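The Office of Returned Items
Fiction

The Office of Returned Items occupies the ground floor of the former customs house at Brallano. It is open to the public from nine in the morning until four in the afternoon. Claimants are asked to wait behind the painted line until the clerk calls them forward.

In January the Office received a claim for a valley.

The claim was made on the correct form. Under "Description of item" the claimant had written: one valley, with river, church, 433 residents and an orchard on the north side. Under "Date last seen" she had written that she had been a child. Under "Estimated value" she had drawn a line, as the instructions permit.

The clerk informed her that the Office dealt in items lost on the railway and the ferries, and that a valley did not appear to qualify. The claimant replied that she had left it by train. She had been put aboard at Fikodari station the week before the water was let in behind the dam, and had not been told that she would be unable to go back for anything. The clerk consulted the regulations. They stated that an item was eligible if it had become separated from its owner in the course of a journey. They did not state which of the two had to be moving.

The claim was accepted and given the number 485.

A search was carried out in accordance with procedure. The Trikano depot reported no valley. The ferry terminal at Figueroa reported one umbrella and a quantity of sheet music. The surveyor's department confirmed that the valley remained where it had been, beneath the reservoir, and asked that the question not be put to it again.

The clerk recorded these replies and wrote to the claimant, inviting her to attend in person. She came at two in the afternoon and sat down at the long table in the interview room. She was asked whether any part of the item might be accepted in place of the whole. She considered this for some time. She said that there had been a kitchen, and that on the last morning her mother had left the cups out, as if they would all be home for supper.

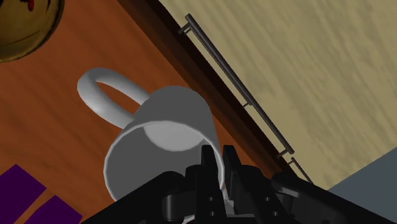
A white mug on its side on the tabletop.

The clerk went down to the basement, where unclaimed goods are kept on shelves in order of arrival. More than 500 entries in the ledger had never been matched to an owner. Among the oldest was a crate marked only with the name of the station and the word "kitchen." It had been loaded onto the last train by a porter whose signature could not be read. No one had asked for it, and it had been moved each time the shelves were replaced.

The crate was brought upstairs and opened in the presence of the claimant. Its contents were entered on the form one at a time, and she signed beside each. When the list was finished she asked whether the claim would now be closed.

The clerk explained that it would be marked as settled in part. A claim of that kind stays open, and the claimant may attend during public hours to ask whether anything further has been received.

She has attended every month since. The clerk checks the ledger on each occasion and gives her the answer in writing.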